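처음 무대 장비 음향·조명 대여 안내 자료실 문의

플로스토(Plosto) 조립식 무대 덧마루

플로스토는 롤리에(Lolier) 무대기술부가 소극장, 학교 강당, 문화회관 다목적실에서의 연극 및 낭독 공연을 위하여 설계한 조립식 덧마루입니다. 고정 무대가 없는 공간에 공연용 바닥을 설치하거나, 기존 무대의 앞부분을 객석 쪽으로 연장하거나, 장면에 따라 높이가 다른 단을 구성하는 용도로 사용됩니다. 상판, 다리, 연결 부품은 모두 별도로 공급되며, 이미 보유하신 구성품에 필요한 만큼 추가하여 사용하실 수 있습니다.

본 제품은 순회 공연 단체의 의견을 반영하여 개정되었습니다. 종전 제품은 상판 연결부가 바깥으로 돌출되어 있어 적재 시 상판 사이에 완충재를 넣어야 했고, 짧은 시간에 철수하여야 하는 공연장에서는 이 작업이 부담이 된다는 지적이 있었습니다. 개정 제품의 연결부는 틀 안쪽에 매립되어 있으므로 상판을 그대로 포개어 운반할 수 있습니다.
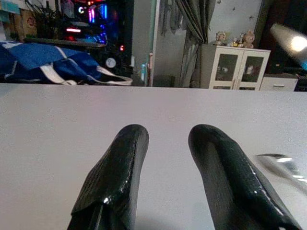 상판 표면은 무광 흑색으로 마감되어 조명 반사가 적으며, 배우가 맨발로 연기하는 작품에도 사용할 수 있도록 모서리를 둥글게 처리하였습니다. 발소리가 문제가 되는 작품에는 상판 하부에 흡음재를 부착한 저소음형을 권장합니다. 저소음형은 표준형과 크기 및 연결 방식이 동일하여 한 무대 안에서 혼용이 가능합니다. 다만 두 종류는 밟을 때의 느낌이 서로 다르므로, 무용이나 격렬한 움직임이 포함된 작품에서는 주요 연기 구역을 한 종류로 통일하여 주시기 바랍니다.

주요 사양

상판 형태: 정사각형, 직사각형, 삼각형
상판 표면: 무광 흑색 미끄럼 방지 마감
틀: 알루미늄 압출재
다리: 상판 1매당 4개, 높이별 교체식
최대 설치 높이: 153cm
허용 하중: 제곱미터당 500kg(균등 분포 하중 기준)
연결 방식: 매립형 회전 잠금쇠
선택 사양: 저소음형 상판, 경사용 다리, 계단, 안전 난간, 전면 가림막

허용 하중은 모든 다리가 평탄한 바닥에 고르게 닿은 상태를 기준으로 합니다. 피아노, 이동식 탑, 회전 무대와 같이 하중이 한 지점에 집중되는 장치를 올리는 경우에는 설치 도면을 첨부하여 사전에 검토를 의뢰하시기 바랍니다. 경사용 다리를 사용한 무대에는 위의 수치가 적용되지 않으며, 경사 무대용 하중표를 자료실에서 별도로 내려받으실 수 있습니다.

설치 및 철수

설치는 무대 뒤쪽 중앙에서 시작하여 좌우로, 이어서 객석 방향으로 진행합니다. 첫 번째 상판의 수평이 맞지 않으면 이후의 오차가 앞쪽으로 갈수록 커지므로, 첫 상판의 다리 높이를 조절한 다음 잠금쇠를 체결하여 주십시오. 조절 나사는 바닥의 작은 높낮이 차를 보정하기 위한 것으로, 단의 높이를 변경하는 용도로 사용하여서는 안 됩니다.

잠금쇠는 전용 열쇠로 돌려 체결하며, 완전히 잠기면 열쇠가 빠집니다. 열쇠가 빠지지 않는 잠금쇠가 한 곳이라도 있는 무대에는 출연자를 올리지 마십시오. 높이가 다른 단이 맞닿는 부분에는 측면 고정쇠를 추가로 사용하고, 객석과 접한 가장자리에는 형광 표시 띠 또는 난간을 설치하여야 합니다.

철수는 설치의 역순으로 진행합니다. 상판을 운반 수레에 실을 때에는 표면끼리 마주 보게 포개고, 다리는 길이별로 구분하여 전용 자루에 보관합니다. 길이가 다른 다리가 섞이면 다음 공연장에서의 작업이 크게 지연되므로 자루에 부착된 색상 표를 확인하여 주시기 바랍니다.
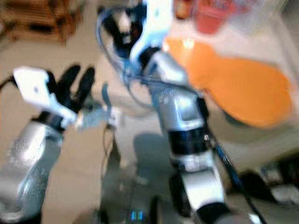 사용 사례

극단 마글라야(Maglaya)는 8월에 진행한 순회 공연에서 플로스토 표준형과 계단을 사용하였습니다. 해당 작품은 한 가족의 세 세대가 같은 식탁에 둘러앉는 이야기로, 세대마다 높이가 다른 단을 사용하고 마지막 장면에서 인물들이 가장 낮은 단으로 내려오도록 연출되었습니다. 공연장마다 무대의 깊이가 달라 단의 배열을 두 가지로 준비하였으며, 가장 큰 공연장은 객석이 거의 200석 규모였습니다.

무대감독 구마로 레데스마(Gumaro Ledesma)는 순회를 마친 후 당사에 제출한 의견서에서 다음과 같이 기술하였습니다. “상판의 배열을 바꾸어도 배우들이 연습실에서 익힌 계단의 높이와 폭이 그대로 유지되었다. 다만 전면 가림막은 강당의 밝은 벽 앞에서 주름이 눈에 띄었으므로, 더 두꺼운 원단을 선택할 수 있으면 좋겠다.” 이에 따라 두꺼운 원단의 가림막이 선택 사양에 추가되었습니다.

플렌턴(Plenton) 문화회관은 낭독극과 실내악 공연을 번갈아 개최하는 다목적실에 본 제품을 상시 비치하고 있습니다. 낭독극에는 낮은 단을 반원형에 가깝게 배열하고, 실내악 공연에는 삼각형 상판을 제외한 직사각형 무대를 구성합니다. 이 회관의 도면은 담당자의 동의를 얻어 자료실에 공개되어 있습니다.

대여 및 구매

대여는 공연 단체, 교육 기관, 공공 문화시설을 대상으로 합니다. 신청 시에는 공연장의 평면도, 희망하는 무대의 크기와 높이, 반입구의 폭, 승강기 유무를 기재하여 주십시오. 연습 기간에 일부 수량만 먼저 수령하고 공연 직전에 나머지를 수령하는 분할 대여도 가능합니다. 이 경우 연습용으로 수령한 상판을 공연에 그대로 사용하게 되므로, 표면에 접착력이 강한 테이프를 붙이지 않도록 유의하시기 바랍니다.

구매 상담은 무대기술부의 에라스토 마사웨(Erasto Massawe)가 담당합니다. 종전 제품을 보유하신 기관에서는 연결용 변환 부품을 사용하여 개정 제품과 함께 설치하실 수 있으나, 변환 부품이 들어가는 경계부에는 출연자의 뜀 동작이 없도록 동선을 계획하여 주십시오.

상판 표면을 작품에 맞게 도색하고자 하는 경우에는 구매 제품에 한하여 수성 도료의 사용을 허용합니다. 잠금쇠와 틀의 접합부는 도색하지 않습니다. 대여 제품에 도색이 필요한 때에는 얇은 합판을 덮어 사용하시고, 합판의 고정 방법은 사전에 협의하여 주시기 바랍니다.

점검과 보관

사용 후에는 물기를 꼭 짠 천으로 상판을 닦고 그늘에서 건조합니다. 분장용 유성 제품이나 무대용 인공 혈액이 묻은 경우에는 중성 세제를 사용하되, 연마제가 포함된 세제는 미끄럼 방지 마감을 손상시킬 수 있으므로 사용을 금합니다. 잠금쇠에 윤활제를 임의로 주입하지 마십시오. 회전이 뻑뻑한 잠금쇠는 표를 달아 따로 보관한 상판과 함께 점검을 의뢰하시면 됩니다.

다리의 고무 받침은 소모품이며 낱개로 주문할 수 있습니다. 받침이 닳은 다리를 사용하면 공연장 바닥에 자국이 남고 무대가 흔들릴 수 있습니다.

본 안내의 사양은 2020년 12월 개정판을 기준으로 하며, 설치 설명서와 하중표는 자료실에 게시된 최신본을 우선하여 적용합니다.

롤리에 무대기술부 | 대여 및 구매 문의: 상단 ‘문의’ 메뉴 이용 | © Lolier. 무단 전재 및 복제를 금합니다. | 맨 위로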